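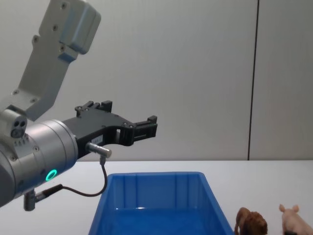
About Clonthorpe

We're a small lab that checks whether robot learning results hold up. Most don't, or not by as much as the paper says.

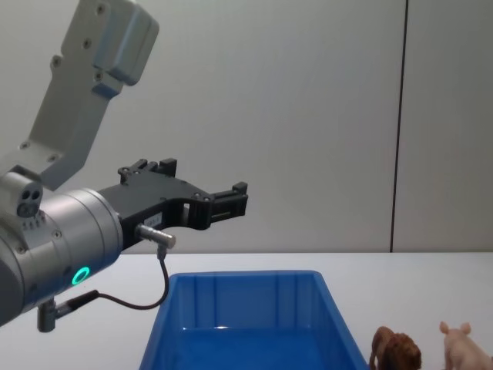 Our own method, Weka, gets no special favours. It teaches two arms to share a job from recorded runs. We logged 1,232 of them, threw out 41, and still don't trust the gain we measured. It shrank when we moved the bin.
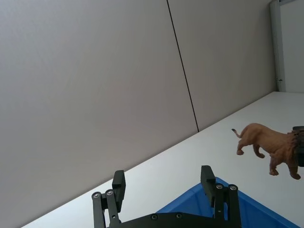 Ilango Rajan
Head of Testing

I joined in November to argue with people. If a score only shows up with one lab's toys on one lab's table, I don't call it a result. Jarlath Scanlon built Weka and disagrees with me on that. We publish both views.

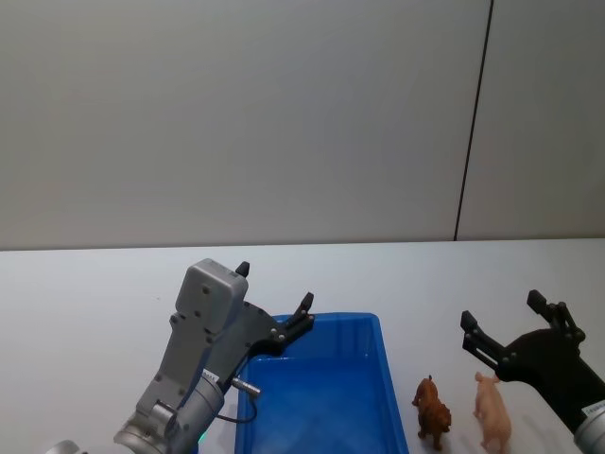 Two arms, bin and toy animals at the test table.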